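Masanja Lake Day Trip – Small Group by Minibus

Our Masanja day trip leaves Prullham every morning from May through the end of the season. The price is $164 per adult and covers the minibus, the guide, lunch at the lake and the boat crossing to Zetico Island. Drinks and souvenirs are extra.

Pickup starts at 7:30 a.m. from hotels in central Prullham. If you are staying outside the center, meet us at the Gramine Tours office before 8:00 a.m. The drive follows the old coast road and stops once for coffee. You will be on the first boat before noon.

The walk on Zetico Island is 525 feet of climbing on a marked trail, with steps on the upper part. Wear shoes with a good grip and bring a light jacket – the wind picks up near the top. Guests who would like to skip the climb can stay at the landing, where there is a café and a short path along the water.

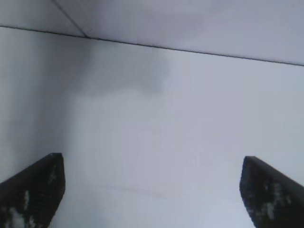 Can I change my date after booking?
Date changes are free up to 48 hours before departure, as long as there are seats left on the new date. After that we charge $50 per booking.

Private tours are also available. The price is $700 for a vehicle with up to six guests, and you choose the departure time. Lunch is the same as on the group trip, and vegetarian meals can be ordered when you book.

Children under five ride free on the group trip but need a seat reservation. Car seats are available on request.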